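Can a Machine Clear the Table Yet?
Household tips: tables, candles, glassware and the robot question

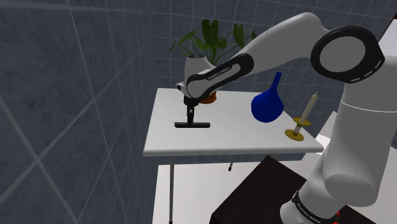
Readers write in every few months to ask whether it makes sense to wait for a robot before buying another mop. My answer for the table jobs is the same as it was last April. A machine arm can do a few of them in a fixed spot, slowly, with somebody close by. The rest are still yours, so most of this page is about how to do them well.

Wiping a flat top

This is the job machines are nearest to. A flat bar or pad moved in straight lines over a bare surface is easy to program, and an arm doesn't get bored halfway across. The trouble starts when there are things on the table. Going around a vase is one problem and lifting the vase to wipe under it is another, and the second one is much harder.

By hand, clear one half, wipe it, move everything over, and wipe the other half. Use a damp cloth folded in four so you have clean faces to turn to. On white tops go over it a second time with a dry cloth or you will see streaks by evening. Do the front edge last. It collects finger marks and most people miss it.

Narrow-necked glass

Flasks, decanters and bud vases are awkward for a gripper. The neck is slim enough to take hold of, but the weight is all in the belly, and a full one swings. Glossy glass also confuses a lot of cameras. I would not trust a good piece to a machine at this point.

For cleaning, put in a spoonful of uncooked rice, a little warm water and a drop of dish soap, and swirl for a minute or so. Rinse twice. Stand it upside down in a tall jar with a folded towel at the bottom. For a white hard-water ring use plain vinegar and leave it 12 hours before swirling. Carry any long-necked piece with one hand under the body.

Candles and brass holders

Tapers lean. If yours does, take it out, hold the bottom inch in hot tap water until it softens, and press it straight back into the cup. Hold it upright for a slow count of 80. A scrap of foil around the base helps if the cup is too wide.

To get wax off brass, put the holder in the freezer until the drips turn brittle, then push them off with a wooden stick. Never use a knife. Check whether the brass is lacquered before you polish, and if it is, soap and water is all it needs.

An arm can pick up a candlestick if it has been told where to hold it. Seating a soft candle without snapping it takes a light touch, and I have yet to see that done twice in a row. Lighting one should stay a human job.

Plants on or near the table

Keep the pot at the back, where sleeves and elbows won't catch the leaves. Dust broad leaves with a damp cloth, one hand under the leaf. Empty the saucer after watering. Timed drip systems have handled the watering part for years and cost very little, so if you want one automatic thing in the house, start there.

What the trials say

Annick Bailly keeps the records for the Breltis household trials in Sodthorpe and let me read through them. They cover 3,622 attempts at small table chores, most of them rehearsed on a computer before being tried on a real table. Wiping and moving a single solid object did well. Anything with liquid in it, anything soft and anything stacked did badly. Her note on the last page says that a room rearranged by even a few inches still causes trouble.

The Mac Giolla workshop in Geltstead has had an arm at the packing bench for some 5 months. It puts boxes on a pallet and is good at it. Sweeping, sorting screws and putting tools back on the board are all still done by the staff.

If you are planning a kitchen or a bench with this in mind, leave clear space along one side, choose a table that doesn't rock, and keep things in the same place. All of that makes the job easier by hand as well. Next month: drawer runners, and what to do about the ones that squeak.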